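Desk Things: The Blue Stapler

June 15, 2022

Gallery by Margarida Barros

The stationery pages on this site started with pencil sharpeners and have been moving slowly toward anything that sits on a desk and has a spring in it. Staplers were always going to come up. I own three of them and use one, and the one I use is blue.

It came from Aguiar, the office supply shop near the bus station that closed its upstairs floor in August of last year and sold off most of what was up there. Staplers were in a bin by the register at $2 each. There were black ones and gray ones, and a few in a royal blue that I have not seen on a new stapler for a while. I took a blue one and a box of staples and didn't look at either until I got home.

The pictures are small on this page. Larger copies are in the Studisard album along with the rest of the desk series, filed under number 534.

Opened out flat

A stapler like this one will swing all the way open, with the top arm going back past the hinge until the whole tool is one long strip. Most people only do that when they want to tack a notice to a board. It is also the best position for getting a look at the working parts. The arm is black down the inside with thin blue rails along both sides, and the staple pusher rides in the track about midway along.

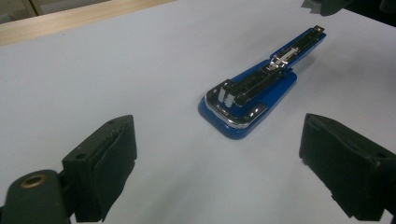 I keep mine closed on the desk and open it when something jams, or when I am pinning up the calendar in the hall. For tacking into cork it works well. For tacking into painted wood it leaves half the leg standing up, and you end up pressing it in with the back of a spoon.

Muthoni Lema, who lent me two of her own staplers for the comparison further down, opens hers flat to clean them. She runs a dry toothbrush down the track and then a cotton swab. I tried the same on mine and got out a fair amount of gray lint and one bent staple that must have been in there since the shop. She also puts a single drop of sewing machine oil on the spring. I skipped the oil. I staple a lot of sheet music and didn't want spots on it.

Jams

If a staple folds over inside, don't keep pressing. Open the arm, slide the pusher back, and take the whole row of staples out before going after the bent one. Tweezers work. A second stapler's remover works too, if you have one of the claw type. Then look at the first few staples on the row you took out, and snap off any that have started to lean.

Most of my jams came from cheap staples. The box I bought with the stapler was old stock, and the glue holding the rows together had dried out, so they broke into fours and fives when I picked them up. I threw out the lot and bought a fresh box. It has jammed on me twice in the months after that, both times on a packet that was too thick.

How much it will take

Toivo Kallio wrote in after the sharpener page to ask for some kind of test, so I did one. I used plain copy paper, the ordinary weight, and added sheets until the legs no longer closed at the back. With my own stapler the result was clean up to a thin booklet and poor after that. Muthoni's larger Relel took a good deal more, and her small Skiltska gave up early but made the neatest staple of the lot, very flat and tight.

I went through 200 sheets of scrap doing this, all of it old drafts from my choir newsletter. My feeling is that the paper matters less than how you press. A slow, even push with the heel of the hand gives a better staple than a quick slap – Zubaida Ghauri, who did front desk work for years, told me this and I didn't believe her until I had tried it both ways on the same stack.

The color and the metal

The blue is what people notice, and it is a strong one. The plastic is glossy and shows fingerprints, so I wipe it with a damp cloth now and then. Under the arm there is more bright metal than you would expect on a two-dollar stapler, with a curved piece at the front that hooks around like a loop and a slot and small punched holes along the length. It picks up whatever is near it, including the blue of its own case.

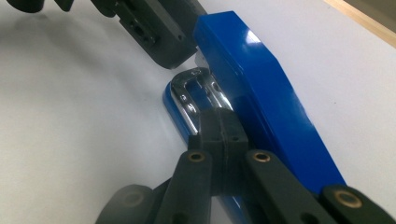 Letters and corrections

Rosário Carrilho points out that I had the wrong shop listed for the brass sharpener on the last page. It was bought at a flea market and has been moved to that section. Thank you to her for the correction and for the photographs of her grandfather's sharpeners, which will get a page of their own.

Two readers asked if I would cover electric staplers. I don't have one and don't plan to buy one, but if someone wants to send pictures of theirs I will put them up with a credit.

Next in the series: hole punches, then tape dispensers. If you have a heavy iron tape dispenser of the kind that used to sit on post office counters, please write. I would like to borrow one for an afternoon and can collect it.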